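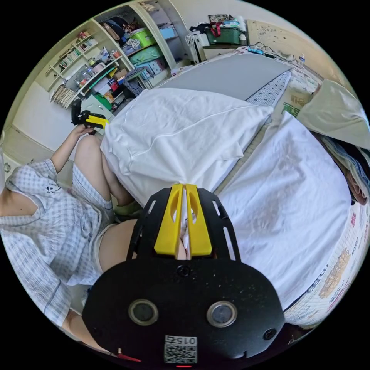

Budget for hand-held grippers, 2 person bedding project - what am I forgetting?

Posted by willeck_lab, 23rd November

Trying to put in an equipment request before the March cutoff. Plan is people at home doing bed making, pillows, sheets etc with a gripper in hand, data goes to train an arm later on. No arm in this budget. Quote from Caltstead is $480 per gripper, fingers included. Spare finger sets are $100. Was going to ask for one gripper per home and call it done. Is that dumb? Also do I need anything for mounts, storage, shipping between homes? Never bought this kind of thing, only desktops.

phetsri_ops

One per home is too few imo. Pillowcases and fitted sheets want two hands. Get 2 per home or you'll be re-writing the request in spring. Also:
- spare fingers, at least one set per pair. Slick cotton is hard on the grip surface
- chargers, check if they're in the quote, ours wern't
- memory cards
- a hard case if they travel by courier
- number stickers on every unit and a sheet saying who has which. Cheap, do it day one
Ask Caltstead what a repair costs and how long its gone for. That was our biggest surprise, three weeks with nothing to record on.

guko77

just buy the cheapest ones, they all do the same thing

tapewormtim

Disagree with above. Finger shape matters a lot for cloth, thin edge gets under a fold, fat one just pushes it around. Borrow a pair and try it on your own bed before you sign anything. Some sellers will lend. And put a line in for paying the people, ppl always forget that one and its bigger than the hardware.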